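Prüfliste Arbeitsplatz Handgreifer – Anlage zur Beschaffungsplanung
Standort Pulliswood, Raum 137
Geprüft durch: Zlatko Nikolaidis
Stand: Juli

1. Tisch und Arbeitsfläche
Standfestigkeit: i. O.
Auflageplatte gegen Verrutschen gesichert: offen. Klemmen in Angebot Murkance nicht enthalten, separat anfragen.

2. Handgreifer
Gehäuse ohne Risse, Schrauben fest: i. O.
Fingerbeläge: Verschleiß sichtbar, noch zulässig. Ersatzsätze im Budget bisher nicht angesetzt. Bedarf: 2 Sätze pro Halbjahr.
Quetschstelle zwischen den Backen: Hinweis in der Unterweisung vorhanden, Aufkleber fehlt.
Kanten der Lochbleche: entgraten lassen, Kosten gering.

3. Leitungen
Zugentlastung am Greifer: i. O.
Leitungsführung am Boden: Mangel. Kabelbrücken beschaffen, Angebot Obradović liegt vor. Lieferzeit rund 12 Wochen – Bestellung daher vor der Freigabe der übrigen Positionen auslösen.
Steckdosenleiste: Prüfplakette nicht auffindbar, Wiederholungsprüfung beauftragt.

4. Ergonomie und Bedienung

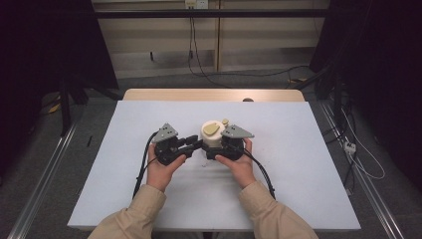
Greifergewicht mit Leitung bei beidhändiger Führung: nach Aussage der Bediener vertretbar, Pausenregelung bleibt bestehen. Eine Gewichtsentlastung von Wutuvley wurde geprüft und zurückgestellt – der Preis steht in keinem Verhältnis zur Nutzungsdauer.
Sitzhöhe verstellbar: nein. Neuer Stuhl in Position Mobiliar aufnehmen.

5. Beschaffung
Vorrangig: Kabelbrücken, Klemmen, Fingerbeläge.
Nachrangig: Stuhl, Aufkleber.
Zweites Greiferpaar erst nach Abschluss der Mängel unter 1 und 3. Vergleichsangebot zu Murkance steht noch aus.

Ergebnis: Betrieb mit Auflagen zulässig. Nachprüfung nach Eingang der Kabelbrücken.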